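Home > Furniture Care
2 min read

How to clean old panelled doors without regretting it

My cupboard came from a house clearance in Kinevthorpe, along with nearly 200 years of other people's polish. Or so it smelled. Set aside an afternoon in June, when you can leave the windows open.

Step 1: Dust first

Use a dry paintbrush and work from the top down. Grooves and corners hold more fluff than seems fair. Resist the hoover - the nozzle will find the one bit of moulding that was only staying on out of habit.

Step 2: Wash, barely

Put 2 drops of washing-up liquid in a bowl of warm water. Wring the cloth until your wrists complain, then wipe along the grain and dry as you go.
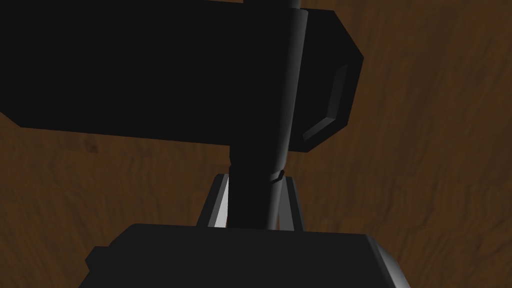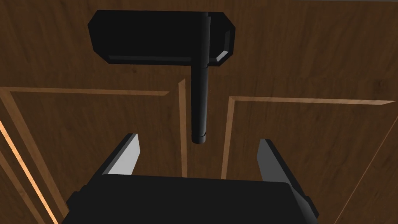
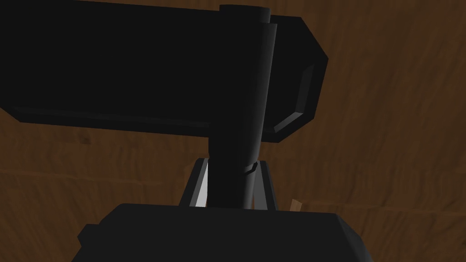 Step 3: Wax

Thin coat, soft cloth, long wait. My neighbour Florin Tănase puts it on like butter and has been sticking to his sideboard ever since. Leave it for 6 hours, then buff until you're bored, and a little after that.

If a strip of trim comes loose, use wood glue and masking tape. Superglue is for people who never make mistakes.

Related
Getting wax out of a jumper
Drawers that stick, and what to call them
Squeaky hinges: a short war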